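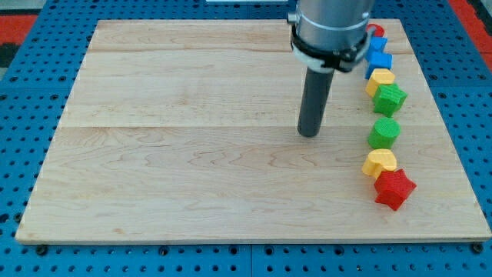

Small plastic blocks on a maple board.

RANBRIDGE, 17 August 2021 – I'm Salamatu Nyarko, and I'm so happy to finally share this one: Lalleria, my little toy library, is opening a second branch in Ranbridge!

We started in March with 12 boxes of toys in my front room, and we now lend to 100 families. Puzzles, blocks, dress-up clothes, a very loud drum (sorry, parents) – you borrow them for 22 days, bring them back and pick something else. Kids get bored fast, and I got tired of buying things mine only played with twice.

The new branch is on the ground floor of the Aidoo building, next to the bakery, and it has room for up to 500 toys. Joining is free this year. If you have toys in good shape to pass on, drop them at the front desk – we clean and sort everything before it goes on the shelf.

Reporters are welcome to come by, and I'm glad to chat any time.

Recent news
Lalleria adds board games for older kids
How to donate toys
Rainy day story hour returns to Ranbridge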